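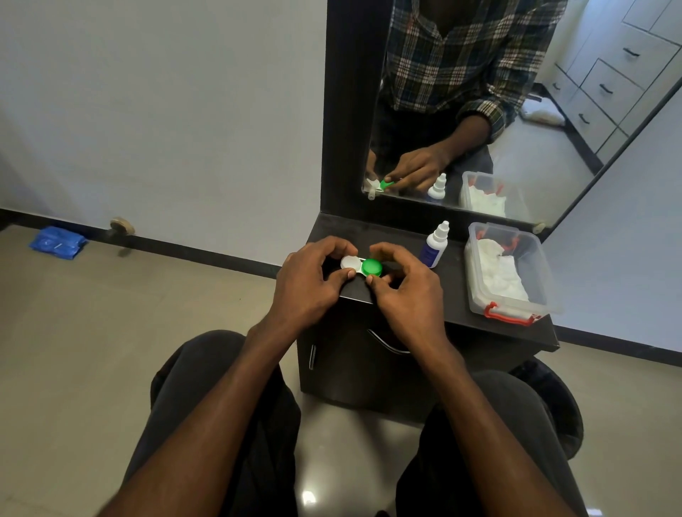

Lens case in both hands, thumbs meeting near the middle.

Teaching the lens case task by hand

Robots learn this chore from people, so you'll be doing it a lot. Renzo Fabbri did 201 takes in March and now wears glasses.

1. Sit close, knees either side of the cabinet, and start recording.
2. Pick up the case and hold it still for 2 seconds.
3. Unscrew the caps slowly. Your fingers know a shortcut. The robot doesn't have your fingers.
4. Set the caps down flat and bring the bottle over sideways.

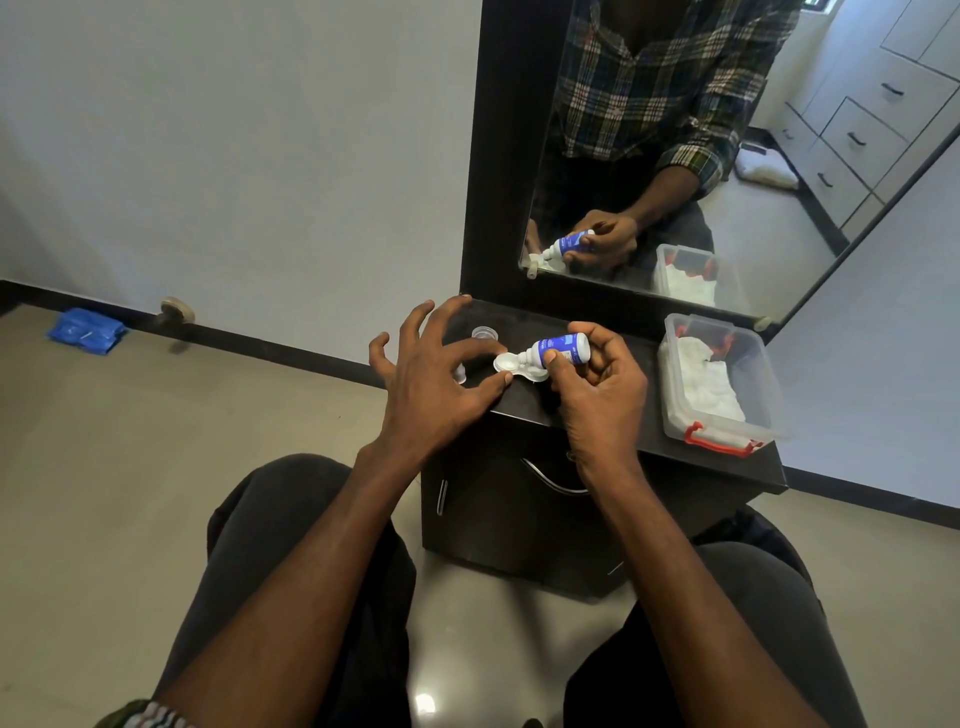
Nozzle over the case, left hand keeping it steady.

5. Squeeze, put the bottle back, close both wells.

Dropped a cap? Pick it up and carry on. Skesura keeps those takes too.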